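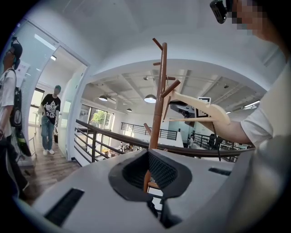

Tips > Clothes & Fabric > Pageant and stage gowns

Getting a pageant gown through the weekend in one piece

Notes from doing wardrobe at the Nutville heats in November. Scribbled down quick, more when I get a minute.

Sequins first. Never iron them, not even on the back. Hang the dress in a steamy bathroom, door shut, 12 minutes. Then leave it alone till it's properly dry.

Heavy beading - don't hang overnight. The straps stretch and you end up with a neckline round your ribs. Lay it flat on a clean sheet, fold over a rolled towel at the waist.

Make-up on the collar. Shaving foam, the plain white sort, dab and blot. Don't rub!! On silk try a hidden seam first, or better still leave it for the cleaner. Tahira Baloch swears by white bread for powder marks and it did work on a cream bodice, less good on black.

Sash slipping. Two small safety pins from the inside, one at the shoulder, one at the hip. Double-sided tape gives up under hot lights.

Hems. Pin with the actual shoes on. Sounds obvious, we redid 8 of them last year. Walk up and down a bit before sewing, the front wants to be slightly shorter then the back.

Loose beads - dot of clear nail varnish on the knot, let it dry, then snip. Keep spares in a pill box, not a bag.

Zip stuck. Pencil lead along the teeth, or a bit of candle on a dark dress. Pull down before you pull up.

Static under a long skirt: wire hanger run down the lining, or hand cream on your tights. Only a little.

Satin shoes. Baby wipe, then dry cloth stright away. Scuffed soles stop you skidding so don't polish those. Fine sandpaper on new ones.

Emergency tin: needles already threaded (black, white, nude), pins, tape, nail varnish, spare hooks and eyes, plasters, straws for drinking without wrecking lipstick. Domingo Toledo keeps almost 200 pins in his, I manage with less.

Travelling - tissue paper in every fold, dress bag on top of everything else, never under the shoes.

14 comments | 8 shares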